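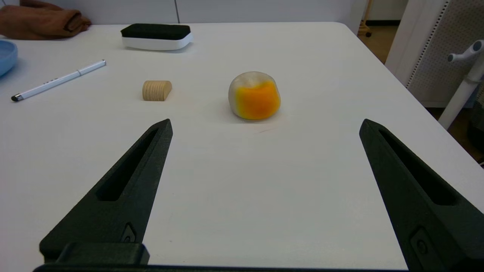 白色台面上的小件:软质捏捏玩具、半圆木块、白板擦和白色触控笔。

桌面小件图集:白色台面与浅色物品
9/28/20

本页整理一张白色长桌上的常用小件,重点在台面颜色、物品间距和表面材质。物品均为日常用品,没有成套购买,也没有统一配色。台面编号14,归在Jurkberg工作间的台面清单内,清单按编号排列,不按用途排列。图集沿用Serkent目录的写法,每图附短注,尺寸不列入。

浅色物品放在白色台面上,轮廓主要靠阴影和局部的深色部件来区分。白板擦的底座为白色,绒面为黑色,远看只剩一条黑色。木块颜色浅,但木纹方向明确,近看容易辨认。软质玩具的橙色部分集中在正面,侧面和顶面偏灰白,换一个角度差别很大。
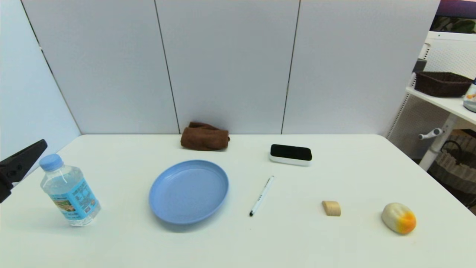
台面摆放以留出间距为先,物品之间不叠放,也不互相倚靠。高的物品对视线影响最大,矮的物品次之,扁平物品可以放在中间区域。本桌上最显眼的直立物是一只透明塑料水瓶,浅蓝色瓶盖,蓝色标签;浅蓝色圆盘平放在中部偏左,盘沿略高,盘底平整。棕色毛巾折叠后置于盘子后方,靠近墙板根部。毛巾的颜色是台面上最深的暖色,和浅灰墙板的反差明显。清单中毛巾归入织物类,盘子归入餐具类,两类分别登记。

桌外右侧有一个白色置物架,侧板带孔,上层放着深棕色编织篮。篮子不在台面清单内,另记于Pridano收纳表第25项。带孔侧板可以加装挂钩,挂钩规格以架体说明为准,本页不作推荐。

关于触控笔:笔身为白色,一端是黑色笔头,另一端有笔夹。圆柱形笔身在光滑台面上有滚动的可能,笔夹可以起到限位作用,放置时宜让笔夹贴住台面。笔头为橡胶材质,长期受压会变形,收纳时不宜朝下插入笔筒。

关于木块:半圆形木块以平面着地时较稳,弧面朝上。未上漆的木块不宜用湿布反复擦拭,干布即可。同类木块在Boychuk件号表中记为1494,件号只对应外形,不区分木种。
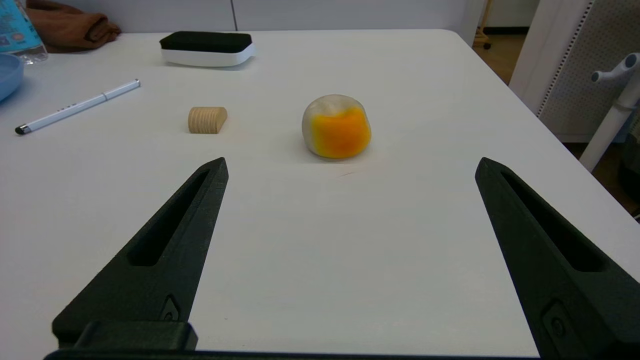 有读者留言说,软质玩具放久了表面会发黏,容易沾灰,他的做法是用清水冲洗后自然晾干,再扑少量玉米淀粉;他还问白色台面上的细小划痕是否需要处理。

表面发黏的处理方法与材质有关,热塑性弹性体可以按上述做法清洗,聚氨酯慢回弹类不宜浸水,内部吸水后干燥很慢。清洗前先查看包装上的材质标注。台面细痕如果没有伤到底层,用中性清洁剂擦净即可,不建议使用研磨膏,哑光台面经研磨后会出现局部反光,比原来的划痕更明显。

清洁用品分2类存放:干布和软刷一类,清洁剂一类。白板擦的绒面单独清理,先用软刷顺一个方向刷去粉末,不与台面抹布混用。清单下次核对安排在二月,届时补充台面材质一栏,件号沿用现有编号。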